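생활공간관리 실습 강의 노트 4
원형 목재 탁자의 정돈: 세워 두는 용기와 접은 천
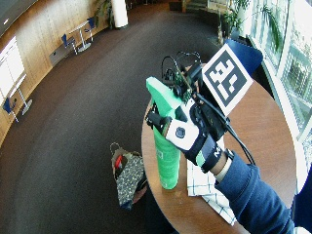 읽는 시간 5분

1. 범위

이번 노트는 식사나 작업 사이에 탁자를 정돈하는 절차 가운데 키가 큰 용기와 천류의 취급만 다룬다. 접시와 날붙이는 다음 노트로 넘긴다. 실습실의 탁자는 상판이 둥근 목재이며, 그 위에 놓이는 기본 물품은 초록색 병과 파란 체크무늬가 든 흰 천이다. 물품 배치는 Anddale 실습실 기준을 따른다.

2. 용어

지지면: 용기가 상판에 닿는 밑면. 병의 경우 바닥 지름을 지지면의 지름으로 본다.
파지 높이: 상판에서 손가락이 닿는 지점까지의 수직 거리.
여유 거리: 물품의 바깥선에서 상판 가장자리까지의 최단 거리.
접힘선: 천을 접었을 때 생기는 두꺼운 변. 벌어진 모서리와 구별한다.

3. 키 큰 용기의 안정성

병은 높이에 비해 지지면이 좁다. 옆에서 미는 힘이 같아도 힘이 작용하는 위치가 높을수록 바닥 모서리를 축으로 하는 회전 모멘트가 커진다. 따라서 윗부분을 밀어 위치를 바꾸는 동작은 피하고, 필요한 경우 잡아서 들어 옮긴다.

내용물의 양도 영향을 준다. 반쯤 찬 병은 옮길 때 액체가 흔들려 무게중심이 이동한다. 빈 병은 중심 이동이 없는 대신 전체 무게가 작아 소매나 팔꿈치에 스치는 정도로도 넘어진다. 불투명한 병은 외관만으로 내용물의 양을 판단할 수 없으므로 살짝 들어 무게를 확인한 뒤 옮긴다.

계산 예: 질량 0.5kg, 지지면 반지름 33mm, 힘의 작용점 높이 134mm로 둔다. 미끄러지지 않는다고 가정하면 넘어지기 시작하는 수평력은 0.5 × 9.8 × 33 ÷ 134, 즉 약 1.2N이다. 작용점이 낮아지면 이 값은 커진다. 단, 실제 상판에서는 마찰이 작으면 넘어지기 전에 미끄러진다.

4. 원형 상판에서의 배치

사각 탁자는 변을 기준으로 물품을 맞출 수 있으나 원형 상판에는 기준 변이 없다. 본 과목에서는 앉는 사람의 정면과 상판 중심을 잇는 선을 기준선으로 삼는다. 좌우 기준은 여기에 90도로 교차하는 선이다.

여유 거리는 병의 경우 40mm 초과를 원칙으로 한다. 가장자리가 곡선이므로 물품을 좌우로만 옮겨도 여유 거리가 변한다. 옮긴 뒤에는 반드시 다시 확인할 것.

5. 천의 취급

접은 천은 상판에 평평하게 둔다. 병을 천의 접힘선이나 벌어진 모서리에 걸쳐 세우면 밑면이 기울어진다. 병은 목재 면에 직접 세우고 천은 그 옆에 둔다.

체크무늬 천은 무늬의 선을 접는 기준으로 쓸 수 있다. 가는 줄이라도 두 변의 줄이 나란한지 보면 비틀림을 쉽게 찾는다. 흰 바탕의 천은 상판을 닦는 용도와 식탁용을 섞어 쓰지 않는다.

6. 실습 순서

가. 기준선을 정하고 상판 위의 물품을 확인한다.
나. 병의 마개 또는 뚜껑이 닫혔는지 확인한다.
다. 병의 옆면을 손가락으로 감싸 잡고 수직으로 들어 올린다.
라. 천을 펴서 부스러기를 턴 다음 무늬에 맞추어 다시 접는다.
마. 상판을 나뭇결 방향으로 닦는다. 젖은 행주를 썼다면 마른 행주로 한 번 더 닦는다.
바. 병을 내려놓는다. 밑면 전체가 닿은 뒤 손을 뗀다.
사. 천을 병 옆에 놓고 여유 거리를 확인한다.

소매가 긴 옷을 입은 경우 팔이 천 위를 지날 때 천이 끌리지 않도록 한다. 팔을 거둘 때도 같다.

7. 자주 나오는 감점 사항

병을 상판 위에서 끌어 옮김.
천을 접은 뒤 모서리를 맞추지 않음.
닦기 전에 병을 먼저 내려놓음.
여유 거리를 한 방향에서만 확인함.

8. 과제

제3절의 식을 이용하여 작용점 높이를 절반으로 낮추었을 때의 수평력을 구하고, 병을 잡는 높이와 미는 높이를 구분하여 서술한다. 분량은 한 쪽 이내. 제출처는 담당 강사 Fares Zoubi, 기한은 다음 실습 시작 전까지.

2025년 7월 7일 개정. 제4절의 여유 거리 기준을 수정함.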